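How to write a comment on a forest management plan

Every few years the district office publishes a draft plan for the forest around our town, and every time people tell me they wanted to write something but did not know how. I have sent comments on four plans now. The first one was bad. It was six pages of complaint and I received a standard letter of two lines. The later ones were shorter and got real replies, and in one case a track was moved away from a stream. Below I explain how I do it. I live near the Letska forest, so my cases come from there, but the steps should be useful for other places with a public comment period.

Before you start

You need the draft plan, the maps that belong to it, and the notice that opens the comment period. Please get all three. Many people read only the summary, and the summary of the last Letska plan did not even mention the thinning on the north side. It was in a table in the second appendix.

Write the closing date on paper and put it where you see it. Our last comment period closed on Mon 10 January at noon, not at midnight, and two comments from our street arrived in the afternoon and were not counted. Look also for the way of sending. Some offices accept email, some want their own web form, and ours accepts both but wants the plan number in the subject line.

If the plan is long, ask if there is a paper copy to look at. The library in Drultudon had one on the reading table for the whole period, with the big maps folded in the back. On a screen these maps are very difficult to read.

Step 1. Find the parts that concern the place you know

Do not try to read everything. The draft had almost 90 pages and I read maybe a third of them with attention. Start with the map. Find the area where you walk, or live, or keep your bees, and note the number of the block. Then search the text for this number. In our plan each block has a number and a short name, and both are used, so search for both. The block behind my house is block 13, but in the chapter on roads it is called only "Nivine slope". If I had searched for the number alone, I would have missed the new log landing.

Make a simple list: page, block, what they want to do, when they want to do it. For the Nivine slope my list had five lines and it took me one evening.

Step 2. Go and look

A comment from a person who was there last week is stronger than a comment from a person who is angry in general. Take the map with you and walk the edge of the block. I take a notebook, a pencil (pens stop working in the cold) and a bag with something to eat, for it always takes longer than planned. I look for these things:

Old trees with hollows, and if they carry a paint mark.
Springs and wet ground that are missing from the map.
Paths which people use but which are not drawn.
Places where the ground already slides.
Signs of nesting, and dead standing wood.

For each thing, write down where it is. A phone can give you the coordinates. If you do not like to use the phone, describe the place from something which is on the map, such as a bridge or a junction. Write the date next to each note as well. You can forget this easily, and in October the same spring can be dry.

Please do not go off the path in the nesting season to prove that there is a nest. It is enough to say that you heard or saw the bird from the path.
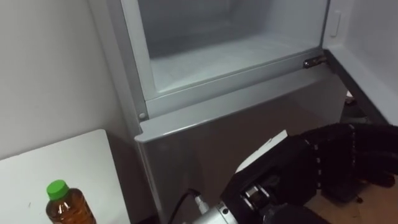 Step 3. Decide what you are asking for

This was my big mistake the first time. I wrote many things that I did not like, and I did not write what I wanted. The person who reads the comments has to fill in a table. In one column is what the comment asks for, and in the next column is the answer of the office. If you ask for nothing, the first column stays empty and the second says "noted".

So finish this sentence before you write anything else: "I ask that the plan be changed so that ..." You can do it two or three times, for different blocks. More than this and your comment becomes a list of wishes.

Good requests are small and can be checked. "Please protect the forest" is too big. "Please leave a strip of 20 meters without machines on both sides of the spring in block 13" is something a forester can say yes or no to. If you think the whole block should be left alone, you can ask for that too, but add a second request for the case that they refuse the first.

Step 4. Write it short

One page is good, two pages is the limit. I use always the same order:

Who I am and how I know the place, in two sentences.
The plan number, the block and the page.
What the plan says there, copied word by word.
What I saw, with the date.
What I ask for.

Then the same for the next block, if there is one. The maps and photos go at the end. Number the photos and use these numbers in the text, otherwise the reader will not know which tree is which.

Copying the words of the plan feels silly, but it helps. In our case the draft said that the block "contains no permanent water" and I could put directly under it the position of the spring and the date of my visit. It was not necessary to argue.

About the tone: be polite, also when you are upset. The person at the office did not always write the plan, and often they have wanted for years to change the same thing as you. I let my text rest for one night and read it again in the morning. Usually I take out one or two sentences.

A note on length. The web form in our district cuts the text after 3000 characters, with spaces, and it does not warn you. If yours is longer, put the full text in an attached file and write in the form only the requests.

Step 5. Should you write together or alone?

There are different opinions. When many people send the same letter, our office counts it as one comment with many names. When ten people send ten different letters about the same spring, it is ten comments. For this reason I prefer that everybody writes in their own words, but it is good to meet before and divide the blocks. We met at the Alaoui bakery, which has one large table where you can open a map, and each of us took the part he or she knew best. One neighbor knows only the parking area and the path from there to the chapel, and she wrote half a page about it which was the most exact of all.

If you do not have time for a letter of your own, then sign a common one. It is still better than silence.

Step 6. Send it and keep the proof

Send it at least two days before the end. Keep a copy of what you sent and the message that confirms it. If no confirmation comes, call. One time my email with nine photos was too heavy for their server and it was rejected, and I learned it only because I telephoned. Now I make the photos smaller first.

Step 7. After the period closes

The office must normally publish a report with the comments and the answers. With us this takes several months. Look for your block in the report and read the answer carefully. There are usually three kinds: accepted, partly accepted, and not accepted with a reason. "Partly accepted" can mean a lot or almost nothing, so compare the final plan with the draft, the same page, the same block.

If the answer has an error in it – for example, they answer about another spring – you can write again, and you should do it quickly. A short letter is enough, with the number of your comment and the correct location on a map.

Also keep your notes from the walk. The next draft will come in some years, with the same blocks in most cases, and then you have already the dates and the coordinates. My notebook from the first plan is still in use, and I add a page for the Nivine slope each time I walk there in a different season.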